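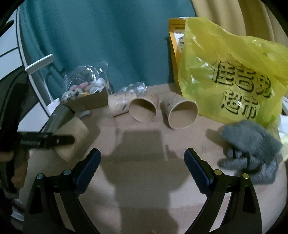 Lalport Allotment Society, October meeting, upstairs at the Tevedero

We started at 4, or just after, as the kettle was slow. Apologies from the Harju end plots (the lane's flooded again, poor things!).

Water first. The Tridach bill came to £283 and I'm afraid I gasped out loud. We agreed to pay it and to turn the standpipe off for winter a bit earlier.

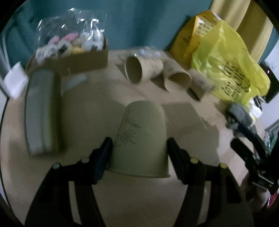

Jae-in Ko
Minutes secretary

Then the hedge, which went on and on. I'd like it cut right back, others want it left for the birds, so we voted: 4 for a light trim, 2 against. Trim it is, and I'll ring round for prices.

Seed order: garlic and broad beans, names to me please. I've still got last year's list somewhere (don't ask).

Any other business was mostly slugs.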